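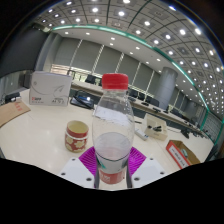
oltdale-handheld-grasp v0.3

Human demos for training a grasp policy. Someone holds the gripper tool, does the task, we log the wrist video plus finger width. Collected by the Rada group at Fellberg, mostly in June.

Size
1273 episodes raw, 1020 after filtering. 22 objects - bottles, small cans, boxes. Table clutter left as is on purpose, dont crop it.

Layout
episodes/ one folder per demo
meta.csv object, operator id, keep flag
splits/ train and val, by object

Known problems
- clear bottles: width log is noisy, check before using
- first 500 episodes have the old timestamp offset, run fix_time.py
- labels in meta.csv typed by hand, expect mispellings

To do: failed grasps need their own flag. Depth not included, maybe v0.4.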